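5. When the arm stops short of the tap

Right, this is the fault I get asked about most, and it caught me out for the best part of March. The Rokley arm sets off towards the drinks dispenser perfectly happily, then halts with code 18 on the panel and just sits there. If you're in a hurry it's tempting to keep pressing Resume. Please don't! I did, and the gripper shoved the Datmont stand sideways with water in the jar.

Caution: press the red stop before you put a hand anywhere near the table.

1. Press stop and wait for the panel light to go amber.
2. Move the cup away by hand and lift the jar off its stand if you need the room.
3. Check the stand sits flat (mine had crept — only a little, but enough).
4. Wipe the wrist camera with a dry cloth.
5. Put everything back, with the cup near the front leg.
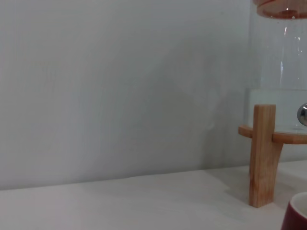 Can I clear code 18 without running the homing routine again?

You can clear the message, but the arm will still be working from its old position, so run homing every time.

6. Hold Home until it beeps. It takes some 60 seconds and the arm swings wide, so stand back.
7. Open Varela on the tablet, choose Approach and set the speed to 10 per cent.
8. Run one slow pass with your thumb on the stop button.

Note: Akosua Frimpong found that clear glass upsets the depth reading on older wrist units. If you still get code 18 after a slow pass, go to section 13 and redo the depth set-up before you touch anything else.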